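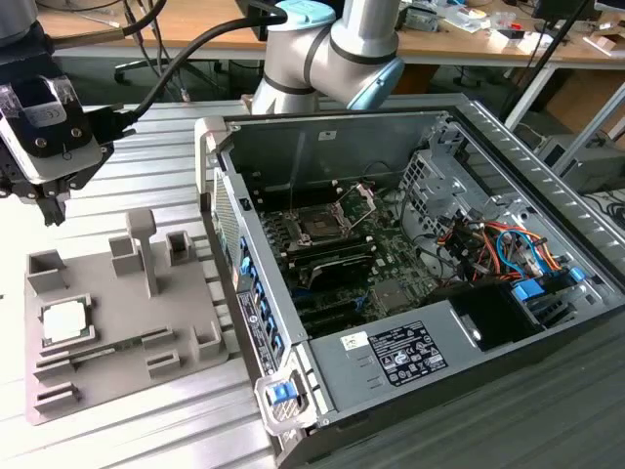 How do I get an old desktop ready to give away?

Posted by Natalina Tedesco

I've got an old tower that's been under the stairs since we moved to Timmont and I'd like to pass it on to my niece for homework. It still switched on in February, with a horrible droning noise, and then I lost interest. I don't want to spend much (the shop in Undell quoted me 225 for a "refresh", which is more than I'd pay for the whole thing!). Is it worth cleaning and wiping it myself, or should it go straight to the tip? I've never had the side off one before. Also my old tax stuff is on it somewhere, so I'm a bit nervous about that.

Benedetta Mancuso

Don't tip it yet! I did one for my mum last year and it took me an evening, most of which was tea. Droning is nearly always a fan full of fluff. Switch off at the wall, pull the plug out, press the power button once to drain what's left, then lay it down somewhere with good light and take the side off. Use a soft paintbrush and a can of air, and hold the fan blades still with a finger while you blow or they'll spin like mad. Please don't use the hoover, and don't open the power supply, ever - just blow through the grille from outside.

For the tax stuff, copy anything you want on to a stick first. Then do a full reset and choose the option that cleans the drive properly. Mine ran from teatime until 2 in the morning, so start early and leave it be.

If it's still slow after that, more memory is the cheap fix. I paid 13 for a second-hand stick from a chap in Haworth and it made a huge difference. Check which type yours takes before you buy, as I got it wrong the first time and had to post it back.

Fiorella Grasso

just buy her a tablet

Vratislav Sokol

Agree with Benedetta on most of it. I'd take the old drive out altogether and keep it in a drawer, then put in a small solid state one. No worrying about the tax papers that way, and it starts up far quicker. Take a photo of the cables before you unplug any, I always think I'll remember and I never do. Check whether her school needs any particular software too, as ours wouldn't run on my daughter's old machine and we only found out the night before term.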